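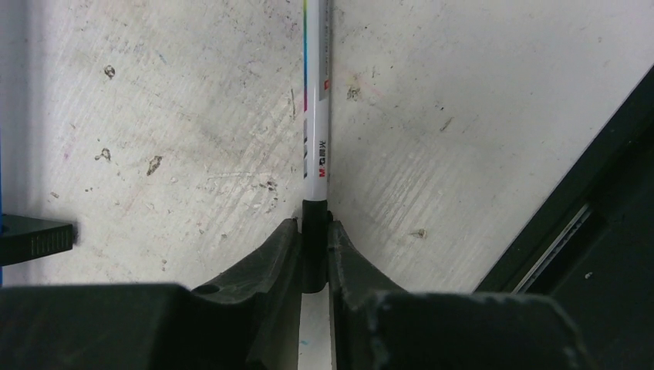

Informe de avance: material de escritura y puestos de trabajo

Programa Prundedia – Talleres de escritura a mano para personas adultas
Preparado por: Ottilie Moser, coordinación
Dirigido a: Vandana Negi, Fundación Amell
Fecha: 6 de enero de 2023

1. Situación general

El período cubierto va desde octubre hasta el cierre del año. Los tres grupos previstos están en marcha y funcionan en la sala grande del primer piso. El grupo de la mañana empezó con dos semanas de retraso por la reparación de la calefacción y recuperará las sesiones pendientes antes del verano. No se pide ampliación de plazo.

La parte de la subvención destinada a material está casi toda comprometida. Queda por cerrar la compra de papel del segundo semestre, que depende del formato que se elija para los cuadernillos (véase el punto 4).

2. Bolígrafos

En la solicitud figuraba un único modelo de bolígrafo para todos los grupos. Después de las primeras sesiones, Pushpa Uniyal, que imparte los talleres de la tarde, pidió probar también otros modelos, y se aceptó con cargo a la misma partida. Entre los que se usan ahora está el M&G blanco, delgado, con la parte inferior negra y una franja de colores a un lado del cuerpo.

Lo que han anotado las formadoras hasta ahora:

El cuerpo fino resulta cómodo a quienes ya escribían con cierta soltura. Las personas con artrosis en los dedos prefieren un cuerpo más grueso, y para ellas se mantiene el modelo de la solicitud.

Los blancos se confunden con facilidad entre participantes. Se han puesto etiquetas con iniciales, que se despegan. Ashok Jaiswal propone pasar a cinta de tela, y se probará en enero.

Varias personas han preguntado si pueden llevarse el bolígrafo a casa. La respuesta ha sido que sí al terminar el módulo, y antes solo si hay ejercicio pendiente.

La compra se hizo al proveedor habitual, Mishra. El pedido se dividió en dos entregas. La primera llegó completa. En la segunda faltaban 17 bolígrafos, que el proveedor repuso sin coste. El total de material de escritura facturado en el período es de 945 euros. Las facturas van en el anexo B.

3. Puestos de trabajo

Se escribe sobre superficie blanca y lisa. La elección viene de la prueba de octubre: en las mesas antiguas la veta se marcaba en el papel y algunos participantes atribuían a su mano los saltos del trazo. El inconveniente es la limpieza. Las motas y rayas de tinta se notan enseguida y con el paño seco no salen todas. Se ha comprado limpiador sin disolvente y se repasan las mesas al final de cada jornada.

La luz de la fila del fondo sigue siendo insuficiente por la tarde. Kamlesh Mathur ha pedido presupuesto para tres lámparas de brazo. No estaban en la solicitud, de modo que se consulta en el punto 6.

4. Cuadernillos

El primer cuadernillo (trazos, mayúsculas, datos personales) está impreso y en uso. El segundo (formularios, cartas breves, listas) está maquetado y pendiente de revisión. La imprenta Grunano ha dado precio para una tirada de alrededor de 3.000 hojas sueltas o para la misma cantidad encuadernada con espiral. Las hojas sueltas son más baratas y permiten repetir un ejercicio sin gastar el cuadernillo entero, pero se pierden. Con espiral, la mano tropieza con el alambre en las páginas de la izquierda – y las personas zurdas lo notan en las de la derecha.

Nuestra preferencia son las hojas sueltas con carpeta. La decisión se tomará cuando Pushpa Uniyal termine la prueba con su grupo.

5. Dificultades

La asistencia bajó en diciembre, sobre todo en el grupo de la mañana. Se llamó por teléfono a quienes faltaron más de dos veces. La mayoría tenía citas médicas o visitas de familia y piensa volver.

El armario del material no cierra bien. De momento las cajas se guardan en el despacho, lo que obliga a bajarlas antes de cada sesión.

El registro de entregas se llevó en papel hasta noviembre y hay una semana sin anotar. Desde entonces se lleva en hoja de cálculo y lo revisa Ashok Jaiswal.

6. Consultas a la Fundación

a) Autorización para pasar el sobrante de la partida de impresión a las lámparas de la fila del fondo. El presupuesto se enviará aparte en cuanto llegue.

b) Confirmación de que los bolígrafos que se entregan al terminar el módulo pueden justificarse como material fungible.

c) Plazo para remitir las muestras de escritura inicial y final. En la convocatoria aparecen dos fechas distintas, una en las bases y otra en el formulario.

7. Próximo período

Inicio del segundo cuadernillo en los grupos de la tarde. Prueba de las etiquetas de tela. Reparación o cambio del armario. Recuperación de las sesiones del grupo de la mañana, con calendario ya entregado a los participantes.

Anexo A: hojas de asistencia
Anexo B: facturas de material de escritura
Anexo C: presupuesto de impresión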